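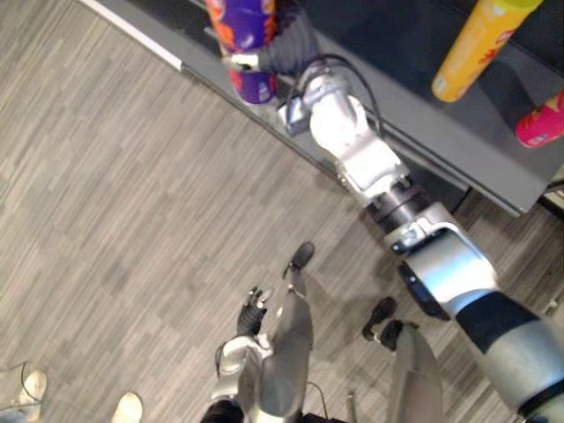
Purple can, orange and white graphics, dark gray counter.

I have been putting off writing about the Hilloreck game since Thursday night, partly because I lost my voice and partly because every time I sat down to do it I ended up watching the second goal again. But the kettle is on and the house is quiet, so let's have a go.

For anyone new around these parts, I follow Steslow, and I have done so since my dad first took me along when I was eight and more interested in the pretzels than the soccer. We are a small club. Our ground holds 4000 if everybody breathes in, and on a wet November evening you can usually find a whole row to yourself and put your bag on the seat beside you like you're on a train. Not on Thursday, though! It was a cup quarterfinal against a team two divisions above us, and people I hadn't seen since high school were lined up down the hill in scarves that still had the fold marks in them.

We started terribly. Hilloreck scored in the first few minutes from a corner that should have been dealt with three times over, and the man behind me said "well, here we go" in the tone you'd use for a dentist appointment. For the next half hour we hardly got out of our own half. I spent most of it doing sums in my head about what score I could live with, and had settled on 3–0 when Lakmal Miah picked the ball up near the center circle and just kept walking with it. I say walking – he isn't quick, bless him, and he never has been, but he has this way of leaning one direction and going the other that works even on people who must have been warned about it. He went past two of them, looked up, and hit it low into the corner from outside the box.

That was his 219th game for us and his first goal in nearly two seasons. I hugged a complete stranger and got mustard on her coat (if you're reading this, I meant it about the dry cleaning).

The second half was a different sort of evening altogether. Tamošiūnaitė, who took over as our coach in the summer and who I'll admit I was grumpy about at the time, moved Orholm out to the left and pushed the fullbacks so far up that I had to look twice to see who was defending. It could have gone badly wrong. Hilloreck hit the post, and then had one cleared off the line by somebody's knee. But with 5 minutes left Orholm got to the byline, pulled it back, and there was a great big scramble of legs with the ball somewhere inside it, and then it was in the net. I've seen it eight or nine times now and I still couldn't tell you who touched it last. The club has given it to Orholm, which seems kind.

I don't remember much of the stoppage time except that there was far too much of it. When the whistle went, the players came over to our end and stood there looking as surprised as we were, and Miah threw his shirt in and it landed on the roof of the snack stand. As far as I know it's still up there.

The semifinal draw is next week and I want a home game, please, against anyone at all. My sister wants the long away trip so we can make a weekend of it, and she has already been looking at hotels.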